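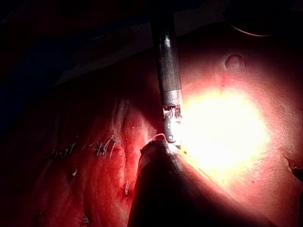 Stitching evenings are back at Demwood

Well, we're off again! The first stitching evening of the year was on a wet Thursday in January and I'd expected four of us and a tin of biscuits. We had to borrow chairs from the library. If you were one of the people perched on the radiator, sorry, and thank you for staying to the end.

For anyone new to the newsletter, the evenings are for trainees, theatre nurses and anybody else on the surgical side who wants to get better with a needle and thread when the space is small and the angle is awkward. We don't do lectures (well, I talk too much, but there are no slides). You sit down, you get a practice pad and a length of suture, and you sew. Veronika Koller from the Vanard unit came over to help me this time and she's promised to do the spring ones as well, which I'm thrilled about. She is far more patient than I am.

We spent nearly the whole of the first hour on picking up the needle. I know, I know. But a curved needle wants to turn in the jaws the moment you push on it, and if you've got hold of it badly you spend the next five minutes chasing it round. Veronika has people hold it a bit back from the middle of the curve, further from the point than feels natural, and then look at it properly before going anywhere near the tissue. Is the tip facing where you want it to go? If it isn't, nudge it with the other instrument or give the thread a little tug close to the needle and let it swing round. That small tug was new to at least half the room and you could hear the "ohhh" going round the tables.

Then there's the thread. My own bad habit, and I've had it for years, is leaving a great long tail and then getting cross when it loops round everything. We cut ours short for the evening, and I have to say my knots were tidier than they've been in ages. If you're working through small openings, keep the slack where you can see it and don't let it wander off behind the other instrument. I said this out loud to the whole group and then lost mine within the minute.

After tea we did the bite itself. Go in square to the surface, turn the wrist and let the curve do the work. Most of us push. I push! You can feel the pad drag and pucker when you do, and real tissue is a good deal less forgiving than a pad. Veronika's trick is to practise the turn with nothing in front of you at all, just the needle in the air, until your hand stops trying to shove. She had a whole table doing it at once, very solemnly, like people conducting a tiny orchestra.

A few of you asked about glare. Wet surfaces throw the light straight back at you, and a bright patch can hide exactly the bit you're trying to sew. Ask whoever has the camera to back off a little or come at it from the side, and wait until you can see the surface again before you take the bite. It's fine to wait. I wish I'd been told that when I was starting out, because I used to plough on out of sheer politeness.

Now, the dull bits. We got through the pads much faster than I'd planned, so I've ordered 400 more from Nasteck and they should be in the cupboard before we meet next. Please use both sides before you bin one. Used needles go in the sharps box by the door, every single one, even the bent ones and even if you mean to come back for it later. And if you've still got one of the Ichikawa needle holders from before Christmas, do have a look in your locker - we're 2 short and I'm not going to ask any questions.

Next time we'll be doing a running stitch, left-handed for part of it (right-handed if you're a leftie, fair's fair). Doors open at half past five, same room, up the stairs past the post room. It helps if you've had a bit of practice at loading the needle beforehand, and there's a box of pads on the shelf by the kettle if you want to take one home. Bring your reading glasses if you wear them - I forgot mine and had to do the last half hour in Veronika's.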